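16th January
By Seema Bhatia

The Eltholm open day is a yearly public showing of robot arms, run by the firm Trindano each August. It drew 186 visitors in its first year and 784 at its largest. The format is a string of short demonstrations, 8 minutes apiece, in which an arm picks up simple objects and sets them down again.

Trindano calls the event proof that its machines are ready for everyday work. Critics have not been convinced. Harish Nigam, who reviewed it for the newsletter Zestitz, noted that the firm has never published how many attempts fail, and that about 40 tries would be needed before a success rate meant much.

The picking demonstration is the part most often questioned. A smooth orange cylinder standing on an otherwise clear stretch of floor, with wide room for the yellow fingers to close in, is a far easier target than a cluttered kitchen shelf, and claims drawn from it should be read with that in mind.

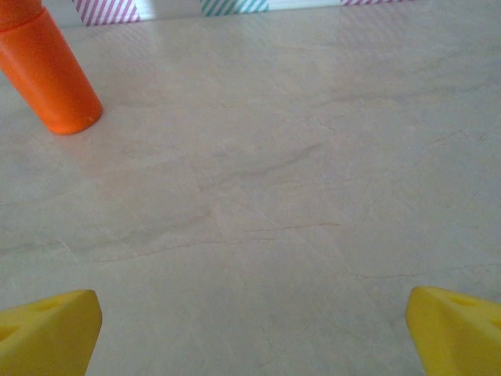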